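Unit 6: Sorting and Grouping in Early Childhood

Reading for this unit: the chapter on classification in the course packet, and the Jamholm observation notes. Bring both on Saturday.

Classification is the act of putting things together by some shared feature. Children begin doing it well before they have words for it. A toddler who pulls all the lids out of a drawer and leaves the rest is already classifying. The adult watching may see only a mess.

Terms to know

Attribute: a feature that can be used to sort, such as color, size, shape or use.
Single sort: grouping by one attribute only.
Re-sort: grouping the same objects again by a different attribute.
Seriation: placing objects in order along one attribute, such as small to large.

Seriation and classification are often taught in the same week, but they are separate skills. A child may line up sticks by length without trouble and still mix colors freely when asked to make groups. Do not assume that progress in one means progress in the other.

Household objects work well for both. Bowls that fit inside each other invite comparison of size, and cups of different colors invite sorting by color. Commercial sets are fine too, but they tend to vary in only one or two ways, and the child learns the set more than the idea.
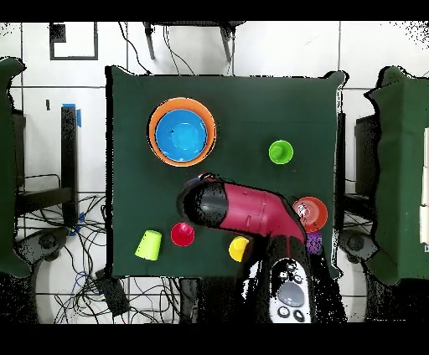
Noreen Naqvi

What the adult says matters. In the Stulmont preschool sessions, teachers who asked "How do these go together?" got longer answers than teachers who asked "Which ones are red?" The second question has a right answer and the talk ends there. The first lets the child name the attribute. Some children will give a reason that makes no sense to us - "these are the morning ones" - and it should be written down as said.

Re-sorting is harder. Most three-year-olds who have sorted by color will go on sorting by color when asked to try another way. Wait before helping. If nothing changes, pick up two objects of different colors that share a size and ask what is the same.

For your observation paper

Watch one child for two play periods. Record what the child handles, what is grouped and any words used. Keep your own opinion out of the record and save it for the discussion section. The paper should be 865 words or fewer, not counting the record itself. Isabelle Nguyen will collect drafts in May.

Next unit: one-to-one matching and early counting.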